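Wrist Camera, Part 4: Mounting, Exposure, and the Finger Problem

September 14, 2020
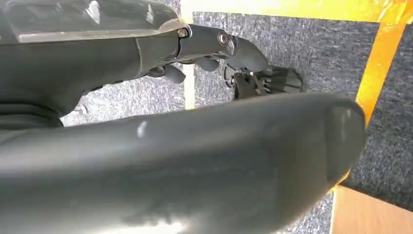

View from the wrist camera, taped corner on the carpet at the top right.

The wrist camera on Asa now has a mount I am willing to leave alone. Part 3 ended with a bracket that flexed whenever the wrist rotated under load, and two readers wrote in to tell me to stop using a cantilever. They were correct. The new mount clamps on both sides and is short enough that flex no longer shows up in the calibration residuals.

For anyone arriving from a search: Asa is the arm-and-hand build I have been working on in the shared workshop since April. Bivell is the controller software, which I wrote and regret in places. Pearce is the old desktop machine that runs it. The naming scheme has no logic.

Geometry

The short mount has a cost. The camera sits close enough to the hand that one finger takes up most of the lower part of the view, and it hides whatever is underneath it. I considered three ways out of this.

A longer mount would see past the finger, but that brings back the flex. Moving the camera outboard gives a cleaner view and a much larger swept volume, and I have already broken one connector by rotating the wrist into the edge of a bench. A wider lens keeps the mount short and lets more of the floor in around the hand. It also makes the near finger look enormous and puts the soft part of the lens where I would like it sharp.

I stayed with the short mount. The hand blocks a fixed region of the image for any given finger position, so the software can be told to ignore it. I recorded the hand opening and closing over a plain background, built a mask for each of 9 finger positions, and interpolate between them. The masks are stored as polygons and are small enough to load at startup without anyone noticing. The interpolation is crude. Near full closure it leaves a sliver of finger unmasked along one side, and the detector will occasionally report that sliver as an object. I have widened the mask by a few pixels and moved on.

Exposure

This took longer than the mount did. The near finger is dark gray and mostly in shade, the carpet is gray and brightly lit, and the tape on the floor is yellow and glossy. Automatic exposure looks at all that dark plastic and decides the room is dim. It then raises the exposure until the tape washes out, and the tape is what I need to detect.

Restricting metering to a window away from the finger helped, but the exposure still drifted during moves, and a drifting exposure makes color thresholds useless. I ended up turning automatic exposure off. Bivell now sets a fixed value at startup from a single test capture, with the hand in a known pose. If the workshop lights change during a run, I restart the run. The lights are on a timer in the evening, which I have learned to plan around.

Gloss remains a nuisance. Yellow tape on carpet does not lie flat, and each wrinkle picks up its own highlight. In my captures the color runs from a clear yellow to something closer to orange in the same strip. I stopped thresholding on a narrow hue range and went to a wide one, then throw out any region that is not long and straight. Matte tape would be the better fix. I had a full roll of the glossy kind.

Finding the corner

The corner where two strips meet is my floor reference. The routine fits one line to each strip, intersects them, and compares the result with where the kinematics say the corner should be. The difference goes into a correction that is applied to the next move.

Neither strip has to be visible along its whole length. A strip can run behind a finger and still give a good line, provided enough of it shows on one side. The failure case is a strip nearly parallel to the finger edge, where the fit sometimes locks onto the finger. I now require the two lines to meet at something close to a right angle in floor coordinates, and reject the capture if they do not.

I ran this overnight with the arm visiting the same set of poses in a shuffled order. Out of 1033 captures, 9 were rejected. I went through the rejects by hand the next morning. Most were the parallel case. The remainder had motion blur, caused by my settling delay being too short after long moves. The delay is longer now and the full run is correspondingly slower.

The numbers say nothing about whether the accepted captures were accurate. They were consistent with each other, and that is all I have measured so far. An absolute check needs a reference plate on the floor and a free afternoon with a height gauge.

Cable

The camera cable still bothers me. It is routed along the forearm with a service loop at the wrist, and the loop is either too tight at one end of rotation or loose enough to snag at the other. I have limited wrist travel in software as a stopgap. Telov, the smaller arm I built before this one, avoided the question by having a wrist that did not rotate.

A flat cable in a clock-spring arrangement is the usual answer, and I have one on order. If it fits inside the existing cover, it will be in Part 5. If it does not, Part 5 will be about a new cover. The mask polygons and the corner routine are in the Bivell repository, in the branch called wrist-cam, with the thresholds at the top of the file where they can be changed without reading the rest.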